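할인 코드란 무엇일까요?

인터넷에서 물건을 사거나 프로그램을 내려받을 때 마지막 화면에 작은 빈칸이 하나 나올 때가 있습니다. 빈칸 옆에는 '할인 코드' 또는 '쿠폰 번호'라고 적혀 있습니다. 부모님이 이 칸에 글자를 넣고 단추를 누르면 값이 내려가기도 합니다. 오늘은 이 빈칸이 무슨 일을 하는지, 그리고 웹사이트를 만드는 도구를 파는 회사들이 왜 값을 깎아 주는지 알아봅시다.

웹사이트를 만드는 도구

여러분이 보는 홈페이지는 누군가가 만든 것입니다. 처음부터 끝까지 직접 만드는 사람도 있지만, 많은 사람은 미리 만들어 놓은 틀을 씁니다. 이런 틀을 '테마'라고 부릅니다. 테마에는 제목이 들어갈 자리, 사진이 들어갈 자리, 메뉴가 들어갈 자리가 정해져 있습니다. 색깔과 글씨 모양도 골라 쓸 수 있습니다.

테마에는 공짜인 것도 있고 돈을 내야 하는 것도 있습니다. 돈을 내는 테마는 보통 한 번 사고 끝나지 않습니다. 한 달에 한 번, 또는 한 해에 한 번씩 돈을 냅니다. 이렇게 정해진 때마다 돈을 내고 쓰는 것을 '구독'이라고 합니다. 집에 오는 우유나 학습지와 비슷합니다.

값이 매겨지는 방법

책이나 연필은 한 개를 만들 때마다 종이와 나무가 듭니다. 프로그램은 조금 다릅니다. 처음 만들 때는 여러 사람이 오랫동안 일해야 하지만, 다 만든 뒤에는 똑같은 것을 복사하는 데 돈이 거의 들지 않습니다. 그래도 회사는 계속 돈이 필요합니다. 고장 난 곳을 고치고, 손님의 질문에 답하고, 새 기능을 넣어야 하기 때문입니다. 프로그램을 보관하고 보내 주는 컴퓨터인 '서버'도 하루 종일 켜 두어야 합니다.

Vonero라는 테마를 봅시다. 이 테마를 만든 회사는 Jandex입니다. Vonero를 한 달 쓰는 값은 10달러이고, 여섯 달 치를 한꺼번에 내면 55달러입니다. 한 달씩 여섯 번 내면 60달러가 되니까 한꺼번에 내는 쪽이 5달러 쌉니다. 회사는 돈을 미리 받을 수 있고, 손님은 돈을 덜 냅니다. 대신 손님이 두 달만 쓰고 그만두고 싶어지면 한꺼번에 낸 쪽이 손해일 수 있습니다.
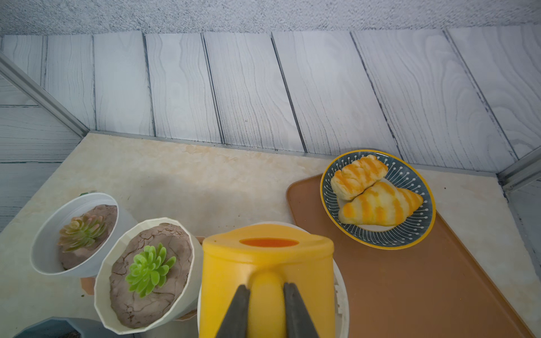 할인 코드는 누가 만드나요?

물건이나 프로그램을 파는 회사가 만듭니다. 회사 직원이 글자와 숫자를 섞어서 코드를 정하고, 얼마를 깎아 줄지, 언제까지 쓸 수 있는지를 컴퓨터에 적어 둡니다. 손님이 빈칸에 코드를 넣으면 컴퓨터가 적어 둔 목록에서 같은 글자를 찾습니다. 찾으면 값을 깎고, 찾지 못하면 '사용할 수 없는 코드입니다'라는 글을 보여 줍니다.

컴퓨터가 살펴보는 것

컴퓨터는 글자가 맞는지만 보지 않습니다. 날짜도 봅니다. 3월 말까지 쓸 수 있는 코드를 4월에 넣으면 값이 내려가지 않습니다. 또 처음 온 손님만 쓸 수 있는 코드인지, 전부터 쓰던 손님도 쓸 수 있는 코드인지 확인합니다. 한 사람이 한 번만 쓸 수 있는 코드라면 두 번째에는 받아 주지 않습니다.

대문자와 소문자를 다르게 보는 곳도 있습니다. 그런 곳에서는 SPRING과 spring이 서로 다른 코드입니다. 코드 앞이나 뒤에 빈칸이 들어가도 안 될 때가 있습니다. 영어 글자 O와 숫자 0을 헷갈려서 틀리는 일도 흔합니다.

퍼센트 계산하기

할인은 흔히 퍼센트로 나타냅니다. 퍼센트는 전체를 100으로 보았을 때 얼마인지를 나타내는 말이고, 기호로는 %라고 씁니다. 10%는 100 가운데 10입니다.

값이 10,000원인 프로그램을 10% 깎아 준다고 합시다. 10,000원을 100으로 나누면 100원입니다. 여기에 10을 곱하면 1,000원입니다. 10,000원에서 1,000원을 빼면 내야 할 돈은 9,000원입니다.

19%를 깎아 준다면 어떨까요. 100원에 19를 곱하면 1,900원이고, 내야 할 돈은 8,100원입니다. 계산하는 방법은 똑같고 곱하는 수만 바뀝니다.

할인을 두 번 받을 때는 조심해서 계산해야 합니다. 10%를 깎고 나서 또 10%를 깎으면 20%가 될 것 같지만 그렇지 않습니다. 10,000원에서 10%를 깎으면 9,000원입니다. 두 번째 할인은 9,000원의 10%이므로 900원입니다. 그래서 내야 할 돈은 8,100원이고, 앞에서 계산한 19% 할인과 값이 같습니다.

회사는 왜 값을 깎아 줄까요?

Jandex에서 손님 맞는 일을 하는 파리사 모라디 씨에게 물었더니 이렇게 답했습니다.

"새로 나온 테마는 아는 사람이 적어요. 값을 내리면 한번 써 볼까 하는 사람이 늘어납니다. 써 보고 마음에 들면 할인이 끝난 다음에도 계속 쓰시고요. 지난 3월에 할인을 했을 때는 하루에 51명이 새로 들어온 날도 있었어요. 평소에는 열 명이 안 됩니다."

할인이 끝나면 다시 원래 값을 냅니다. 그래서 어른들은 구독을 시작할 때 첫 달 값과 그다음 달 값을 모두 읽어 보아야 합니다. 첫 달은 싸고 다음 달부터 비싸지는 경우가 있습니다. 이런 내용은 작은 글씨로 쓰여 있을 때가 많습니다.

생일처럼 회사가 문을 연 날을 기념해서 할인하기도 합니다. 새해나 명절에 하는 곳도 있습니다. 또 손님이 돈을 다시 내야 하는 때가 가까워지면 전자우편으로 코드를 보내 주기도 합니다. 이때 돈을 다시 내고 이어서 쓰는 것을 '갱신'이라고 합니다. 갱신 할인은 보통 처음 할인보다 작습니다.

코드를 모아 놓은 사이트

할인 코드만 모아서 보여 주는 웹사이트도 있습니다. Ronstead가 그런 곳입니다. 이런 사이트는 여러 회사의 코드를 한 쪽에 적어 놓고, 손님이 그것을 눌러서 물건을 사면 회사에서 돈을 조금 받습니다. 이 돈을 '소개 수수료'라고 합니다. 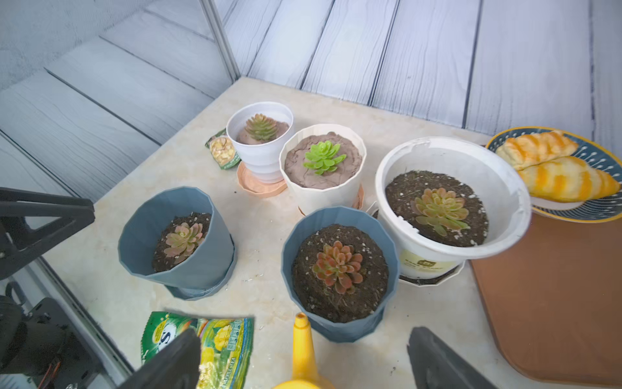

소개 수수료는 손님이 따로 내는 돈이 아닙니다. 물건을 판 회사가 받은 돈에서 떼어 줍니다. 손님이 20달러를 냈고 수수료가 10%라면 소개한 사이트는 2달러를 받습니다. 어느 사이트를 거쳐서 왔는지는 주소 뒤에 붙은 글자로 알 수 있습니다. 웹 주소가 아주 길고 물음표가 들어 있으면 그 뒤에 이런 표시가 붙어 있기도 합니다.

소개 사이트에 적힌 코드가 모두 되는 것은 아닙니다. 날짜가 지난 코드를 지우지 않고 그냥 두는 곳도 있고, 처음부터 없던 코드를 적어 놓는 곳도 있습니다. Ronstead에서 코드를 확인하는 베벌리 도버 씨는 아침마다 목록을 열고 코드를 하나씩 직접 넣어 본다고 합니다. 되지 않는 코드는 그날 지웁니다. "회사가 말없이 할인을 끝낼 때가 있어서 어제 되던 것이 오늘 안 되기도 합니다."

코드가 없는 할인

코드가 필요 없는 할인도 있습니다. 값이 처음부터 내려가 있거나, 특별한 쪽으로 들어가면 저절로 깎아 주는 방식입니다. Ebrahimi라는 글씨체 가게는 코드를 한 번도 만든 적이 없습니다. 할인 기간이 되면 모든 글씨체의 값을 바꾸어 적고, 기간이 끝나면 되돌려 놓습니다. 그러니 누가 Ebrahimi 할인 코드를 알려 준다고 하면 그 말은 틀린 말입니다.

조심할 점

할인 코드를 준다면서 이름, 전화번호, 집 주소를 묻는 사이트가 있습니다. 코드를 보는 데에는 그런 것이 필요하지 않습니다. 비밀번호를 물으면 바로 창을 닫으세요.

"5분 남았습니다"처럼 시간이 줄어드는 시계를 보여 주는 곳도 있습니다. 진짜로 끝나는 할인도 있지만, 창을 닫았다가 다시 열면 시계가 처음부터 다시 시작하는 곳도 있습니다. 시계를 보고 급하게 누르지 말고 어른에게 먼저 보여 주세요.

어린이는 혼자서 돈을 내는 단추를 누르면 안 됩니다. 부모님의 카드가 컴퓨터에 저장되어 있으면 한 번만 눌러도 돈이 나갈 수 있습니다. 모르고 눌렀다면 바로 말하세요. 빨리 알리면 돈을 돌려받을 수 있는 곳이 많습니다. 돈을 돌려받는 것을 '환불'이라고 합니다.

낱말 풀이

테마: 홈페이지의 모양을 미리 만들어 놓은 틀.
구독: 정해진 때마다 돈을 내고 쓰는 것.
서버: 프로그램이나 자료를 보관하고 다른 컴퓨터로 보내 주는 컴퓨터.
갱신: 기간이 끝날 때 돈을 다시 내고 이어서 쓰는 것.
소개 수수료: 손님을 데려온 사이트가 회사에서 받는 돈.
환불: 냈던 돈을 돌려받는 것.

해 보기

값이 20,000원인 테마가 있습니다. 할인은 10%입니다. 얼마를 깎아 주는지, 내야 할 돈은 얼마인지 공책에 계산해 보세요. 다 했으면 할인을 한 번 더 받았을 때의 값도 계산해 보세요. 답은 차례로 2,000원, 18,000원, 16,200원입니다.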